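About Munard Language School

Home | Courses | Fees | About us | Contact

Munard is a small language school for adults. We teach English to people who have come to live and work here, and in the evenings we teach Turkish and Hungarian to anyone who is curious. We opened 15 years ago with one class and a borrowed whiteboard. Today more than 206 learners come to us each term, and they speak 26 first languages between them.

Our founders learned English as adults too, so we know how it feels to understand every word of a sentence and still miss the joke. This is why our classes go slowly at the beginning. We practise the things that people need in the same week: a phone call to the dentist, a note to a neighbour, a talk with the supervisor about holidays.

Many of our learners have a trade already, and they ask for the words of that trade. For them we run the Tukden program, with separate groups for health care, kitchens, offices and technical work. Each group meets for two hours, and the teacher prepares the reading from the kind of texts the learners meet in their job. 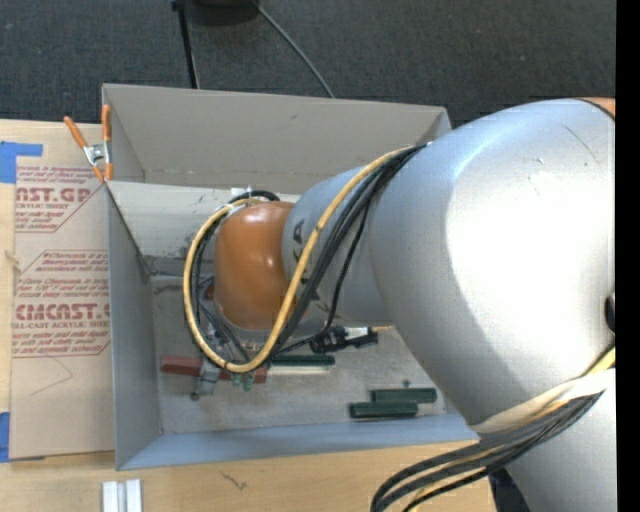 A robot arm over an open grey bin on a wooden tabletop.

Grammar has its place as well. We give it at the end of the lesson, when the learners have already tried to say something and want to know if they said it right.

The school has two centres. Sarıgül is the older one, upstairs from the bakery, and it has the library and the tea kitchen. Skalleo opened in February and is better for families, as we offer child minding there during the morning classes. The colour of the door is green at both.

Fees are the same for everybody and can be paid in parts. If you are not sure of your level, come to either centre and ask for a placement talk – it is free and there is no written test. Please bring a pen and, if you like, a friend.

Page last updated: 22 March 2026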